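# Where Does the Corn Go? Lunch Leftovers at Getley Hall

February 2025

So my original plan for this project was to write about composting, and then I spent one lunch period standing near the tray return at Getley Hall and changed my mind completely. People throw out a LOT of side dishes. Pizza crusts too, sure, but mostly sides. I wanted to know which ones, and whether it had more to do with the food or with how it gets served.

I did my counting over two stretches, one in December before break and one after we came back. Each day I stood by the return belt with a clipboard and looked at trays as they went by. I logged 2486 trays in all, which is more trays than I ever want to see again. For every tray I wrote down which sides were on it and whether each one was finished, partly eaten or barely touched. I didn't weigh anything (I asked about borrowing a scale and the answer was a pretty firm no), so everything in this report is about trays and not pounds.

I also handed out a one-page survey at the Heffernan Street entrance. I printed 200 copies and got 151 back, and I was thrilled with that! A few had drawings on them.

## What people leave behind

Green beans were the big loser. They got left more than any other vegetable, and the comments on the surveys were not kind ("squeaky" came up more than once). Rice was second, which surprised me, until I noticed that the rice scoop is the same big one they use for mashed potatoes. You get a mountain of it whether you want it or not.

Corn landed somewhere in the middle. Lots of people take it, and most of them eat most of it. When it does come back, it's usually a couple of spoonfuls that rolled under something else.

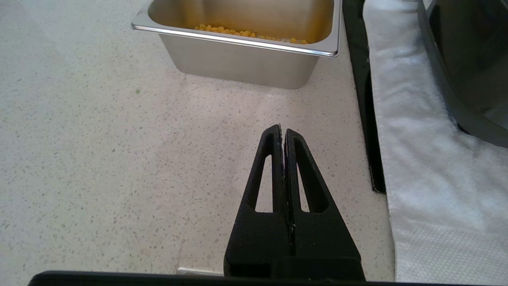
**Department of Food and Community Studies, Iltden College**

The survey asked people why they leave sides, and they could check more than one reason. "Too much on the plate" won by a mile. "Didn't like it" came next, then "ran out of time," and then 28 people checked "I only took it because it was there." I love that last group. I am that group. I've walked away with coleslaw I had no plans for.

Time was a bigger deal than I expected. On days when I counted the late lunch rush, more trays came back with full sides on them, even the popular ones like fries. A few people wrote that they have a lab across campus right after and basically eat the main dish and run. No menu change is going to fix that.

## The small scoop trial

In January the kitchen let me try something. For four lunches they switched the rice line over to a smaller scoop and put up a little sign saying you could ask for more. I made the sign in Clevarine, the free poster program in the library, and it looks like it (there is a border of carrots).

Fewer trays came back with rice on them during those four days. Hardly anyone asked for seconds either, at least while I was close enough to hear. I'd love to say that settles it, but the trial was short, and one of those days was taco day, when everybody eats everything. If I did it again I'd run it for a full menu cycle and skip taco day, or at least compare it to another taco day.

## Stuff I got wrong

My biggest mistake was the "partly eaten" box. In December I was checking it for anything with even one bite gone, and after break I got pickier and wanted to see about half gone. I noticed the change too late to go back. The "barely touched" numbers are safer, so those are the ones in my charts.

I also missed the people who carry food out in to-go boxes. They never pass the tray return at all, so I have no clue what happens to their green beans.

## What I'd ask the dining hall to try

- Keep the small scoop for rice and test it on potatoes.
- Let people serve themselves the vegetables on at least one line.
- Roast the green beans. Please.

The tally sheets are in the binder I turned in with this report, and the blank survey is at the back of it if next year's class wants to use it.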